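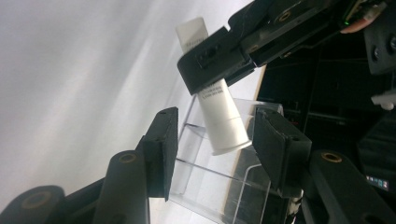
Release 36 of the Sturnarero perception and planning software is now in use on all bench stations at the Hellström building, and this item summarizes what has changed for groups that record or replay two-handed placement tasks. The release concerns the part of the software that decides where a held object is, how it is turned, and which part of it should meet the receptacle first. Small cosmetic packaging has been the main test category this spring. A white squeeze tube with a round screw cap, held cap down over a clear acrylic stand, presents most of the difficulties the team set out to address: the stand has little surface that a camera can rely on, the tube is widest near the cap, and the jaw holding it covers part of the body. Groups that have worked only with opaque boxes and trays may notice little difference in their results. Groups working with clear receptacles should read the remainder of this item before their next session.

**Estimating the pose of a held object**

Earlier releases estimated the pose of an object once, at the moment the grip closed, and assumed that it stayed fixed relative to the jaw until release. That assumption is acceptable for rigid blocks. It is less suitable for tubes, which can turn slightly in the grip as the hand moves. Release 36 estimates the pose again throughout the approach and passes each new estimate to the planner with a confidence value. When confidence falls below the station threshold, the planner holds its last accepted estimate and marks the interval in the session log.

The threshold is set per station in the file named `held_pose.yaml`. The default is suitable for most work. Stations that change it are asked to record the new value in the header of each session, so that recordings made under different settings are not combined by accident.

**Clear receptacles**

Depth readings on clear plastic remain unreliable, and the new release does not attempt to repair them. The software now finds the bright lines along the edges of the receptacle in the color image and fits them to a stored outline. A stored outline must therefore exist for every clear receptacle in use. The Josari catalog currently holds 38 outlines, including stepped stands and divided boxes. Requests for additional outlines may be submitted through the usual form, together with the outer measurements and one reference image against a plain background.

Strong reflections may still be mistaken for edges. The fitting step rejects most of these by checking that opposite edges are parallel, but a reflection that runs alongside a true edge can pass the check. Operators who see the fitted outline shift sideways between consecutive images should stop the replay and report the session number. 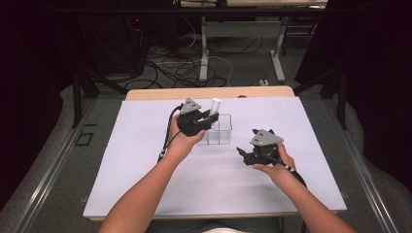

**Timing between the two hands**

The third change affects the alignment of the left and right streams. In two-handed work, one hand frequently carries the object while the other waits near the receptacle, and the software must place both on a single timeline before any useful plan can be drawn from the recording. Until now the streams were aligned once at the beginning of a session. On long sessions the two clocks drifted apart, and the planner would at times conclude that a hand had arrived before it had been asked to move.

Alignment is now repeated every 500 samples. Where the correction is small, it is spread evenly across the interval. Where it is large, the interval is flagged and left unchanged, and the person reviewing the session decides whether to keep it. The review tool shows flagged intervals in amber on the lower timeline.

An idle hand is also treated differently. Previously, a gripper that stayed open and nearly still was removed from the training data as inactive. This had the effect of teaching the planner that the second hand could be anywhere. The position of a waiting hand is now kept, with its own label, and the planner uses it to reserve space on that side of the receptacle.

**Existing recordings**

The archive at Grandetora contains 700 two-handed sessions made under earlier releases. These will be reprocessed during May, beginning with the sessions that include clear receptacles. Original files will be kept in their present location and will not be altered. Reprocessed copies will carry the release number as a suffix. Projects that depend on an exact earlier result should continue to refer to the original files by their full path.

Sessions recorded without a fixed overhead or head view cannot be realigned by the new method and will be listed separately. No action is required from the groups that made them.

**Known limitations**

Printed text on a narrow tube helps the pose estimate when it faces a camera. When the text is turned away or covered by the jaw, the software can determine the direction of the long axis but may be uncertain of rotation around it. For a round cap this seldom matters. For caps with a flat side or a hinge, the planner should not be relied upon to choose the final rotation, and a manual label is still required.

The viewer may also close without warning when a session is opened while its log is still being written. A correction is being tested and is expected in the next maintenance update.

**Updating**

Bench stations have been updated centrally. Portable units must be updated by the group that holds them, using the installer on the shared tools page. The calibration file from the previous release can be kept, but the hand-to-camera check should be run once before recording resumes. Questions about the update should be directed to the Sturnarero support desk.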